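How to Fold Plastic Bags So They Quit Taking Over the Kitchen

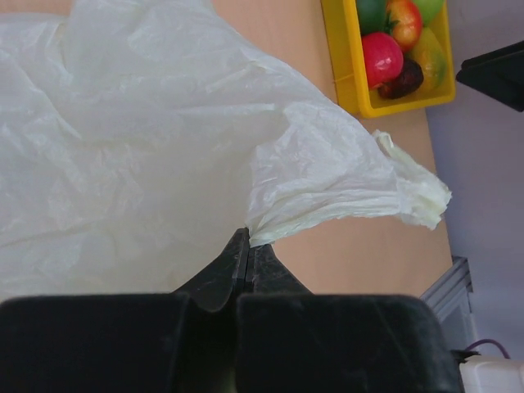

Linley Home Notes, No. 443

Home | Kitchen | Laundry | Closets | Ask Us

Last updated Sep 4, 2019

791 shares | 3 comments

OK. The bag drawer. You know the one. Won't shut, won't open, one bag always caught in the runner. Ours got so bad last December that I took the whole drawer out and tipped it on the floor. Took an evening to fold the lot. Hasn't jammed since, so I'm writing down how I do it.

Quick version for people in a rush: flatten, fold long, roll up or fold into a triangle, tuck the end. Done. Long version below, with the bits that trip people up.

What you need

A table. Wood, laminate, whatever, just wipe it first. Crumbs stick to thin plastic like you wouldn't believe.
Your bags.
A box or tub to put them in after. Shoebox is fine.
A trash bag for the ones that aren't worth keeping.

Leave the fruit on the table if you want, just push it to the back so you have room to spread out. You need more room than you think for a big bag.

Step 1. Sort first

Don't fold junk. Hold each bag up to the window. Holes go in the recycling pile (store drop-off, not the curbside bin, check what your town takes). Anything that had raw meat in it, out. Sticky ones, out, unless you really feel like washing a bag. I don't.

Then two piles — big and small. Mixing sizes is how you end up with a box that looks neat and is useless, you grab one for the bathroom trash can and it's the size of a pillowcase.

Step 2. Empty it and shake it

Check for receipts. I found a Drorell gift card in one, still had money on it. Shake over the sink.

Step 3. Untwist the corners

This is the step everyone skips. Thin white bags twist up at the corners and handles when they've been wadded in a drawer, and the plastic gets bunched over on itself in a tight little rope. If you fold over that you get a fat lump and the whole thing springs open.

So, find the twisted end. Pinch it, tug it straight out away from the middle of the bag, let it unwind. Then spread it with your thumbs. Goes fast once you get the feel. Don't yank, the thin ones tear right at the corner.

If it's tied in a knot, give it one minute. If it's not out by then, trash liner pile.

Step 4. Flatten

Lay it down on the table, opening away from you. Pull the bottom corners square. If the bag has side pleats, tuck them back in where they want to go, you can see the old crease lines.

Now push the air out. Start at the closed end, flat of your hand, slide toward the opening. Do it twice. It won't ever look ironed. Wrinkles are fine, air is the problem.

(Do NOT iron it. Someone wrote in about that.)

Step 5. Fold long

Fold in half the long way, so the sides meet. Press down. Then in half again. For a big bag, once more. You want a strip a couple of fingers wide, maybe a bit wider. Press the air out again each time, toward the opening.

Having trouble keeping it flat? Set something heavy on the closed end. A can of soup works.

Step 6. Pick your finish

Triangle. Best for small and medium bags with handles. Start at the bottom. Bring the corner up to the opposite edge so it makes a triangle. Fold that triangle straight up. Then across again. Keep going, like a paper football, until you run out of strip. Tuck the leftover bit into the pocket. If there's too much left to tuck, back up one fold and fold the end in before you finish.

Roll. Best for big bags and slippery ones. Start at the bottom, roll tight toward the opening, then wrap the handles round and tuck under. No handles? Small rubber band. Holloway sell a bag of tiny ones, or save them off the green onions.

Flat square. Lazy one. Just fold the strip over and over from the bottom untill it's a square. Doesn't hold by itself, needs to be packed in a box pretty snug. Good for liners you're going to use this week anyway.

Step 7. Put them away standing up

On edge, in a row, like files. You can see what you've got and pull one without wrecking the rest. Big ones at one end, small at the other. When the box is full, it's full — any new bag means one goes out. That rule is the only reason ours still works.

Where to keep the box: under the sink is the usual spot but mine's on the pantry shelf, the pipe under our sink drips. Keep 2 in the car door, 2 in the coat you walk the dog in.

And keep all of this up out of reach if there are little kids in the house. Babies, toddlers, thin plastic, no. Same for cats that chew.

Problems

It keeps popping open. Air in it. Unfold, press, start over from Step 5.

Triangle comes out lopsided. Strip wasn't even. Trim your fold widths or just live with it, it'll still tuck.

Bag too slippery to hold. Damp fingertips. Not wet, damp.

Static. Bad in winter, the bag clings to your sleeve. Wipe the table with a slightly damp cloth before you start and push your sleeves up.

Bag smells. Turn it inside out, hang it on the faucet overnite, fold it tomorrow.

How long does it take? Nearly 3 minutes for my first one. Now it's the time it takes the kettle to get going. I do them as the groceries get unpacked, before they ever hit the drawer.

Comments (3)

Did the whole stack while watching TV. The bit about untwisting the corners fixed it for me, mine always had that lump.

Rolled all of mine, the triangles made me crazy. Does this work for bread bags?

Yes on bread bags, shake the crumbs out and roll them. The Flustville library takes clean ones for the book sale if you have extras.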